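### 3.2 Table surfaces

Of the 283 surfaces in the survey, 100 were large tables used for more than one purpose. We treated these separately from desks, as objects on them tended to stay in place for longer and to drift toward the far side. Quintela's coding sheet was used without changes, apart from a new entry for plants.

Each object was assigned to one of seven classes and given a position: near, middle or far. Books were coded by cover type and by whether they lay flat or stood upright. Potted plants were coded one by one, even when they shared a table. In 17 cases two coders disagreed on the position, and the entry was settled by a third.

Figure 4 gives a typical mix for this group. The pale wood top holds a hardcover book and two small succulents in white pots, both set farther back than the book. 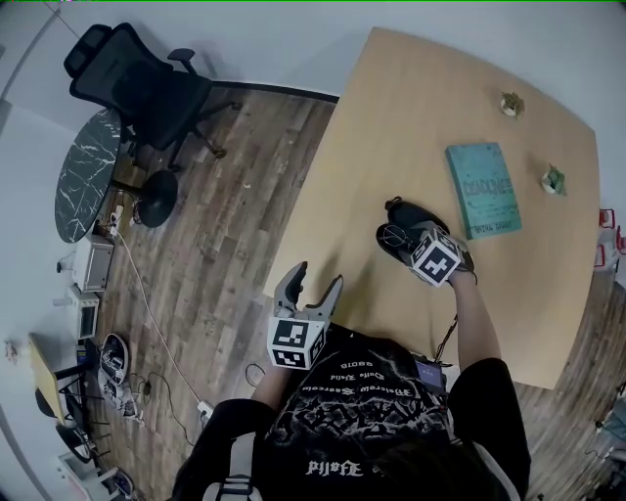
**Figure 4.** Large light-wood table with a teal hardcover ("DEADLINES") and two potted succulents.

Plants were coded "far" more often than any other class.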